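Search this diary
Type and press enter
Reading time: 2 min
Print | E-mail

July, late, still at the bench

Bad day with the grippers. Writing fast before I forget the order of things.

Morning fine. Charged both hand units, did the open/close check, 500 on the counter by lunch and no complaints. Plan was the desk tidy task again — bag off the corner, drawer shut, box up on the shelf. Easy stuff. The Golob people want it clean by the end of the month and Plullier is waiting on the same set.

Then the left one started sticking. Squeeze, fingers close, let go, fingers stay closed for a beat. Only a beat. I put it down to my own thumb and carried on, which was dumb. Second time it held on to a mug over at the sink bench and I pulled back without thinking and the mug went. Pieces everywhere. Small cut on my wrist, nothing, washed it, plaster on. Wrote it in the Gatilmont log as a minor. Should of stopped at the first stick.

Green light stayed on the whole time, that's what bugs me. Light says fine, log says fine, fingers say no.

After the sweep up I did slow runs only, at the desk, nothing breakable. Left hand on the plastic bag at the corner, right hand held back, drawer pulled open. 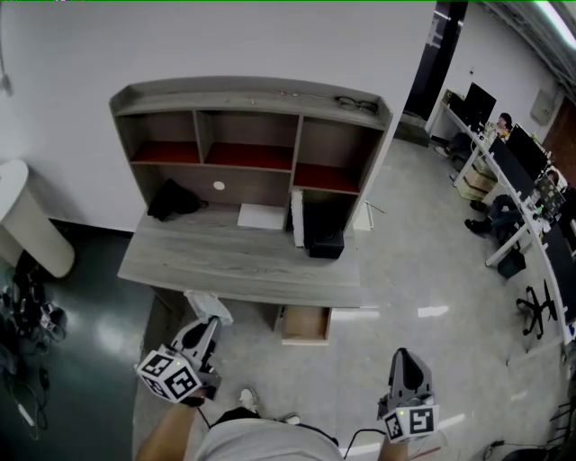
What I know so far

Stick is left side only. Right one let go every time.

Worse after it's been running a while. Cold start it behaves. At 115 cycles from cold it hung again, longer this time, and I had to pry the fingers apart with a pen. Swapped the spring from the spare, no change. Swapped it back.

Zundano firmware was updated on both units the night before. Could be that, could be grit in the slide. Opened the cover, didnt see grit, but my eyes were shot by 6 and I'm not swearing to it.

Also the cable. Right one's cable hangs low across my legs and I nearly stepped on it twice while I was busy staring at the left. Seperate problem but it goes in the log too. Tape it up the sleeve tomorrow.

Left unit is tagged out, red tape over the trigger, in the cabinet. Mail sent to Gatilmont asking for the old firmware. No answer yet.

Tomorrow — roll back, 2 cold runs, then open it up again in daylight. Buy mug.

Print | E-mail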